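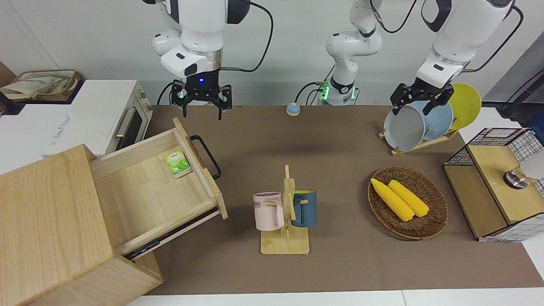 Drying dishes: rack or towel?

siond_h
So my sister in Grarnville says plates should be towel dried and put straight away. I let mine stand in the rack overnight and grab them from there at breakfast. Am I gross?

LandegI
Not gross. I've done it for years and I'm still here. Towels are the gross part, mine hangs there all week getting swampy!

wynprobert
Disagree with Idris, sorry. Wash the towels more (I have a stack in the top drawer, fresh one every night) and you're fine. Rack slots grow black gunk if you never empty them. 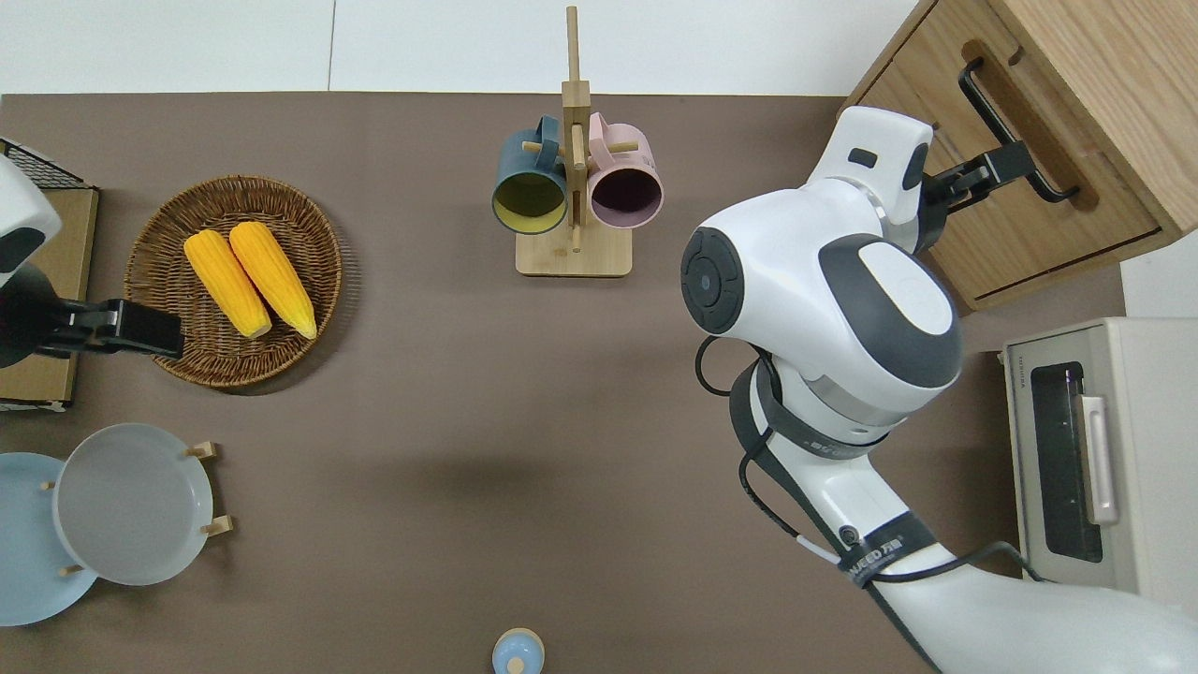 Re: Drying dishes: rack or towel?

emlyn128
Wyn has a point about gunk, but who has time for a fresh towel every night? I scrub the rack with baking soda whenever it looks sad, takes two minutes.

siond_h
OK mine looks very sad lol. Wood rack, can that go in the dishwasher?

wynprobert
NO. It'll crack. Hand wash, then a little mineral oil.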